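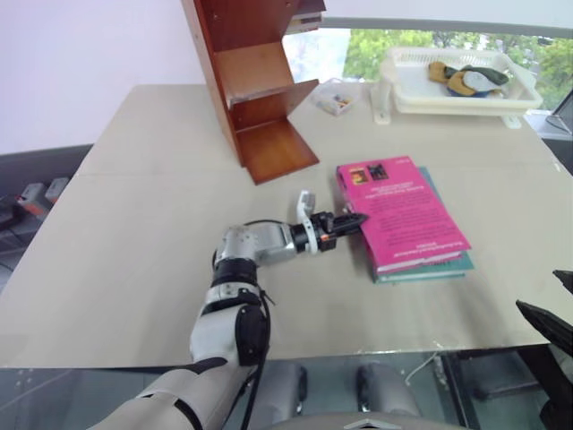
Subject: Re: [sourdough-l] rye starter gone sluggish
Date: May 1, 2023

Cúc Từ wrote:
> Mine doubles in nine hours on white flour but just sits there when
> I switch to the Pondard dark rye. Do I toss it or keep feeding?

Oh please don't toss it! Mine did the same thing last August and I was ready to give up on it (my husband had already started eyeing the jar). What got it moving was going half and half for a few days, white and rye, and only then all rye. Also a bit more water than you'd think, that Pondard stuff is thirsty.

And I quit judging it by height. Rye never puffs up like white does, so look for bubbles along the side of the glass and give it a sniff. If it smells like apples you're fine. Nail polish means it's hungry, so feed it sooner.

I've been baking from mine for 16 months now, mostly the Rahimi seeded loaf somebody posted here ages ago. Does anybody still have the original of that? My copy has a big butter stain right over the salt, and I've been guessing ever since.

Let us know how it goes, and I can mail you some dried flakes of mine if yours really does quit.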